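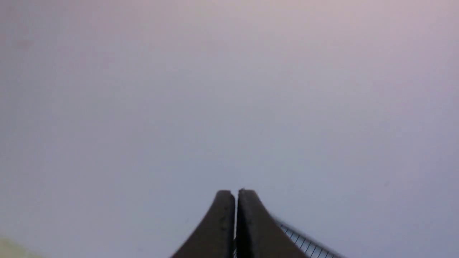 Review: Plomport two-finger gripper kit

Print this page | E-mail this page

We bought the Plomport kit in August for the Irkside student robotics club. The price was 310 dollars with the wrist camera bracket. The club has 25 members, and most of them had never used a gripper before this term.

The project is a shelf-loading task. The arm picks up a kitchen item and places it on a black wire mesh rack. We work on a green mat with a white grid, and the students use the lines to set start positions.

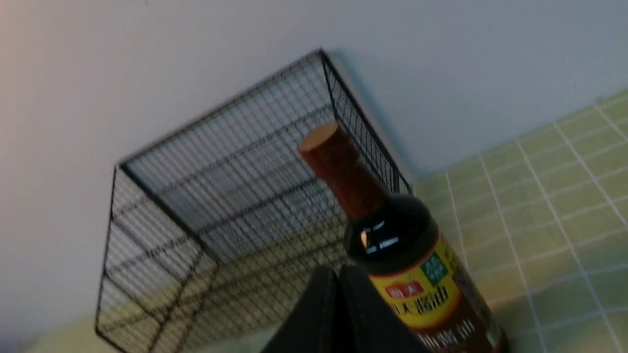
A soy sauce bottle is a hard item for beginners. The glass is smooth and the neck is narrow, so the approach angle matters. The fingers held it well once the students slowed the closing speed. At the default speed they knocked it over a lot.

The small shaker with the green cap was easier. Getting it over the front edge of the lower shelf took more practice – the fingers are wide at the base and tend to catch on the wire.

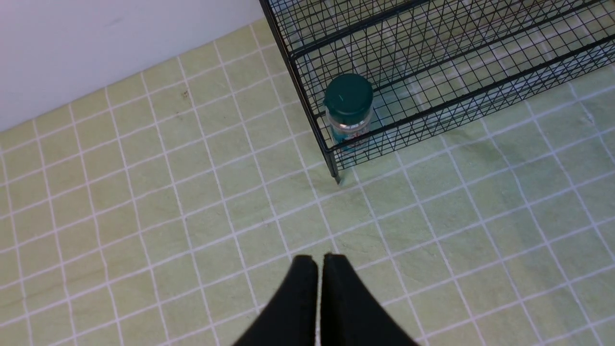

The kit stores up to 200 saved positions, and we have not run out. The manual is short and skips calibration. We wrote our own page for that.

The camera cable is my main complaint. It loops a long way out from the wrist, and we ended up checking it before every run.

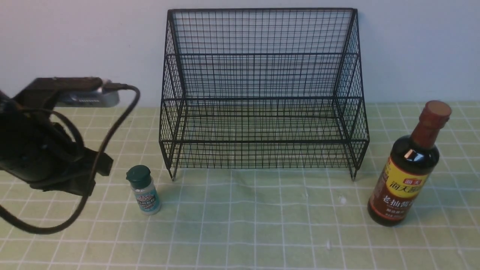 Should you buy it?

Yes for a club or a first class. For heavier loads I would look at something bigger. I would also like softer finger pads in the box.

Aicha Lahlou

Last updated: 21/11/2019

Contact | Copyright Irkside Robotics Club | Back to top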